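La segmentación por color falla en simulación con la cámara de muñeca (ojo de pez)

Foro de ayuda > Percepción y visión

Fidel Salinas
19 de febrero de 2023

Hola. Estoy montando en simulación una tarea de ordenar piezas pequeñas sobre una mesa. El detector trabaja por umbrales en RGB y luego saca la orientación de cada pieza con el rectángulo mínimo del contorno. Uso dos vistas: la de la muñeca, con lente de ojo de pez, y otra que mira la mesa en oblicuo desde arriba.

Con la muñeca pierdo casi siempre la pieza gris oscura, y la magenta me sale partida cuando la sombra del brazo le cae encima. Además, el ángulo de la barra larga cambia según dónde quede en la imagen. En la vista oblicua el ángulo es más estable, pero me aparecen contornos donde no hay pieza. El planificador (Flonska) recibe entonces poses falsas y descarta el agarre.

¿Cambio las luces del simulador o el detector? Las imágenes están al final de la página.

Stelios Kourkoulas

Prueba a subir el umbral de área mínima. A mí me funcionó.

Yutong Liang

Subir el área mínima te quita motas, pero también te puede quitar el cubo azul. Yo iría por partes.

Primero, rectifica antes de medir ángulos. Con tanta curvatura, un rectángulo ajustado sobre la imagen cruda no vale. Calibra con el modelo de ojo de pez, no con el de lente normal, y enmascara el aro exterior, la pinza y las carcasas claras de la muñeca.

Segundo, pasa a HSV y segmenta por tono y saturación. Las sombras bajan sobre todo el valor. Para las piezas grises no sirve el tono; ahí usa la profundidad y quédate con lo que sobresalga del plano de la mesa.

Tercero, no apagues las sombras. Si entrenas o ajustas sin ellas, lo vas a pagar en el robot real. Yo generé 2,000 imágenes moviendo la luz y fue suficiente para fijar los umbrales.

Michalis Karagiannis

De acuerdo con Yutong. Añado que en la vista oblicua conviene descartar contornos muy finos por relación de aspecto – las líneas azules y negras que cruzan la mesa no son piezas. Y si algo tapa la barra turquesa, no la estimes con esa vista: toma la pose de la otra cámara y fusiona después. Nosotros exigimos 5 fotogramas seguidos coherentes antes de pasar la pose al planificador.

Imágenes adjuntas por Fidel Salinas 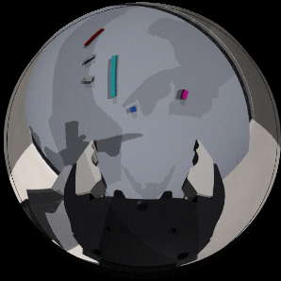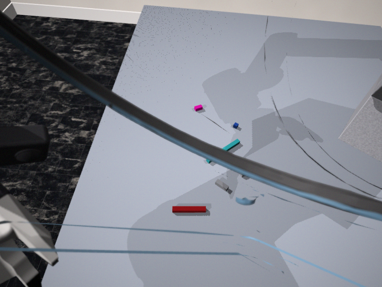 Temas relacionados

Calibración mano-ojo con lente de ojo de pez
Flonska rechaza agarres válidos cerca del borde de la mesa
Filtrar el plano de la mesa en una nube de puntos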